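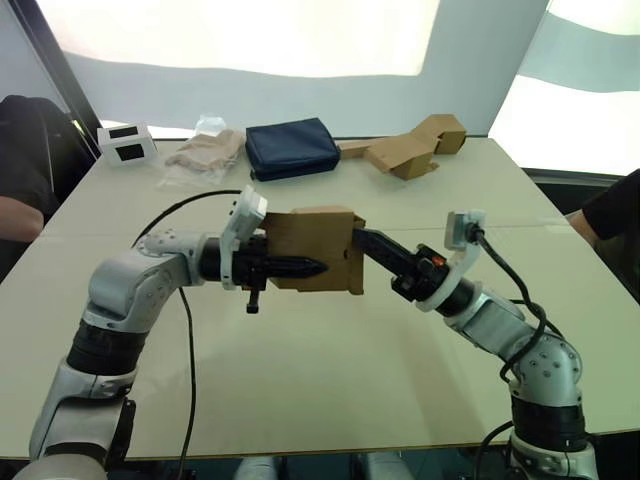 A small brown box held above the packing bench, with the zip pouch and the plastic-wrapped item at the back still to find a home.

PACKING NOTES: THE SMALL BOX, THREE MONTHS ON

Regular readers will remember that in the last issue we passed along the news that Dunbar was moving most of its small orders out of padded mailers and into little folding cartons. The supplier, Trideck, promised less filler, fewer crushed corners and a neater shelf at the other end. I said at the time that I would believe it when I saw it. I have now seen a fair bit of it and I believe some of it.

Let's start with what the small box does well. It holds its shape. A mailer takes on the shape of whatever is sitting on top of it, and anyone who has opened one with a cracked lid inside knows how that goes. The box also stacks, it takes a label flat, and you can use it again if you haven't torn the flaps getting in. For hard little things - hinges, jars, the enamel cups in the Ziltura range - I have no quarrel with it.

My trouble is with everything else. A good half of what goes out from the Illthorpe store is soft. Scarves, tea towels, zip pouches, the cloth goods that come to us already sealed in clear plastic. A folded pouch doesn't need walls. It needs to stay clean and dry, and the plastic was already doing that. Put it in a box and you have paid for cardboard to protect something that could be dropped down a flight of stairs and come up smiling. You have also paid to ship the air around it.

Trideck's answer is that one size of box makes for a quicker bench. Maybe so. I spent a morning at Illthorpe trying it for myself and packed 14 orders, and the packing was quick enough. The folding was slower. Each carton arrives flat, the creases are stiff in cold weather, and the bottom flaps have an order to them that you will get wrong until you stop getting it wrong. By ten o'clock I had a little pile of half-folded ones pushed to the back of the bench where I didn't have to look at them. The people who work there every day were much faster, and also had a pile.

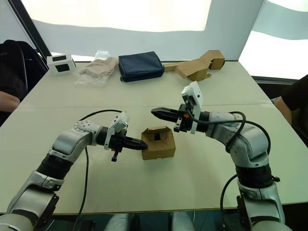

Then there are the top flaps, which will not stay down without tape. The sales sheet shows them lying shut on their own, as flat as a tabletop. Mine sprang up every time I let go. So you hold the box with one hand, press with the other, and wish for a third to work the tape gun. One packer folds all the flaps back hard the wrong way before she fills the box, and swears it takes the spring out of them. I tried it and could feel a small difference, though I may just have wanted to.

Now for the figures, such as they are. Dunbar bought 1731 cartons in the first order and tells us that more than 1000 have gone out the door. Returns for damage are said to be down. I asked down from what, and was told the old returns were never sorted by cause, so a cup that arrived in pieces was counted along with a jumper in the wrong colour. I don't doubt that fewer cups are breaking. I would just like to see it written down somewhere before we all reorganise our shelves and throw out the mailers.

If you are thinking of making the same change, my advice is to order the smallest bundle Trideck will sell you and keep your mailers for the soft goods. Fold a day's worth of cartons the afternoon before, when it's quiet, and stand them open at one end of the bench. Keep the rest flat and under something heavy. Check the inside measurement as well as the outside one, as they are not the same and the catalogue only prints the flattering number. And put your longest regular item in a carton before you sign anything. Ours was a wooden spoon, and it didn't fit.

Trideck says a shallower carton is coming in December and that it will suit cloth goods better. I've asked for a few to try on the Illthorpe bench. The price hasn't been set yet, or at least nobody would tell me what it was when I rang on Friday. If any reader has already been using a shallow carton for textiles, from them or from anyone else, please write in and say how it held up in the mail. Photos of squashed ones are especially welcome.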